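Posted Sun 20 December
by the author

I have spent most of this weekend folding things. It wasn't the plan! The plan was wrapping presents, but I couldn't find a flat surface to wrap them on, and that led to the bed, and the bed was where all the clean washing had been living since the start of the week. You know how it goes. You lift the pile off to go to sleep, you put it on the chair, and in the morning you put it back on the bed again.

So on went the radio, out came the big mug, and I made a start.

I'm not a natural folder. My mum could do a fitted sheet in the air without looking, and I have watched her do it dozens of times and still end up with something like a parcel. What I have got better at is the order I do things in. I used to begin with socks, which is a terrible idea – they take ages, and the pile looks just as big when you've finished. Now I go for the largest, softest thing I can find and get it out of the way while I've still got some patience.

This time it was the ribbed velvety one with the stripy waistband.

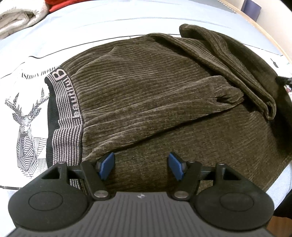 "Beautiful", says the waistband. Kind of it.

I love this fabric and I hate folding it. It's a dark olive-brown, very soft, and all the ribs run down from the elastic, so if you get it even slightly crooked you can see straight away. The elastic also pulls everything into gathers at the top (fine when it's on, a nuisance when it's lying on a bed). I've tried rolling, I've tried folding in thirds, and what I've settled on is this: lay it out flat, smooth it down from the waistband with the side of your hand, bring one side over to the other, then fold up from the bottom towards the elastic. Don't press it hard. Velvety things sulk if you squash them, and you get those shiny marks that take for ever to go.

The other thing I do now is fold so the writing ends up on the outside. It's silly, but I can find it in the drawer without pulling everything else out, and it cheers me up at six in the morning when it's pitch dark and the heating hasn't come on.

While I'm here, a few of you asked about the bedding with the deer on it, as it snuck into a post before. I've had it so long that I couldn't tell you where it came from, sorry! I like the animals made out of little triangles, all hatched in like somebody was doodling on the phone. I do keep meaning to buy something plainer for the summer and then never doing it. My sister thinks it's a child's set. My sister is entitled to her opinion and can sleep on the sofa bed when she comes on Boxing Day.

Right, towels. I used to fold them in half, in half again, and then stack them, and the stack would lean over and slide off the shelf every time I opened the cupboard. A reader suggested folding them the long way first, then into three, with the folded edge facing out. I was doubtful because I'd been doing it my way for years and I'm stubborn, but it has made a real difference. The stack sits up straight and I can pull one from the middle without the rest coming down on my head. I wish I'd listened sooner.

Olive-brown seems to have become my colour, by the way. I never set out to have one. It just hides everything – tea, foundation, whatever it is that comes off the bottom of the bath mat – and it goes nicely enough against the grey and the white on the bed.
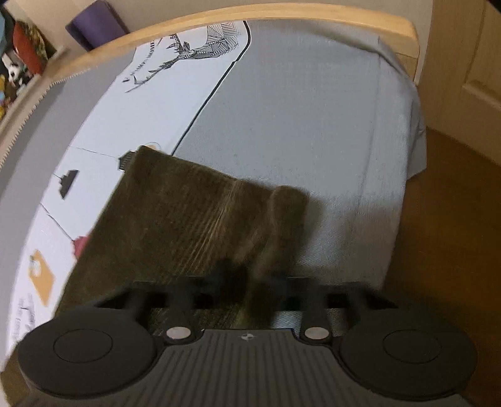
What's still left to do

The socks, obviously. I've got a carrier bag of odd ones that I'm giving until New Year to find their partners, and after that they're dusters.

Then there's the airing cupboard, which I opened, looked at and shut again. There are pillowcases in there from two houses ago. I did take out the spare blanket for the sofa bed, and it needs a shake and a night over the banister before anybody sleeps under it.

And the presents, which I still haven't wrapped! But I can see the bed now, all of it, so that's tomorrow evening's job, with the good scissors if I can find them and the tape that doesn't split. If you've got a trick for wrapping anything round, please leave it in the comments. I've got a football to do and last year's looked like a cabbage.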